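Indell Household Recipe Transcripts, README

What it is

A set of 409 handwritten recipe cards, typed up and lightly tagged. The cards came out of kitchen drawers and one shoebox in Moro and Porna, and were typed by Marloes Willems and Luuk Hermans. Hjørdis Myklebust checked the spelling of place names. I put the files together and wrote this page, so complaints come to me.

I would like people to use the set. I would also like them to stop claiming that collections like it show "how families really cooked." A recipe card shows what someone thought worth writing down — usually cake. Soup, potatoes and leftovers barely appear, and I doubt that's down to taste.
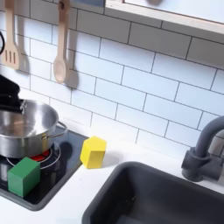

Files

cards.csv has one row per card, with the title, full text, home town and a decade if the card gave one.
ingredients.csv has one row per ingredient line, with the amount as written and the amount in grams.
notes.txt holds scribbles in the margins, including shopping lists and two phone messages. Phone numbers are removed.

Treat the grams column with suspicion. "A cup" on these cards can mean a measuring cup, a coffee cup, or whatever was clean. We used one value throughout, which makes the column easy to sort and wrong in ways I can't put a number on. If your result depends on it, go back to the amount as written.

How the typing was done

Each card was typed once by one person. Stijn Bosman then compared a batch against the originals and found the usual trouble: 7 read as 1, "tsp" read as "tbsp," and a pound cake that called for 800 grams of salt. That last one was sugar. It's fixed. I don't believe it was the only one, and "checked" in the status column means a second person looked at the card, nothing stronger.

Spelling is left alone. Crossed-out words are in square brackets.
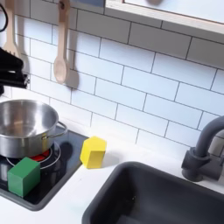 Tags

There are 4 tags: sweet, savory, preserve, other. Earlier we had a long list with "comfort food" and "festive" in it. Nathalie Van Beek and I tagged the same cards separately, disagreed on most of them, and dropped the list. Please don't bring it back in a pull request.

Not good for

Nutrition studies. Claims about regional cooking, given two towns and a shoebox. Dating a dish, as people copied old recipes onto new cards.

Changes

Version 2, October: salt fixed, duplicate Coppens cards merged, long tag list removed. Row numbers changed, so old scripts will need a look.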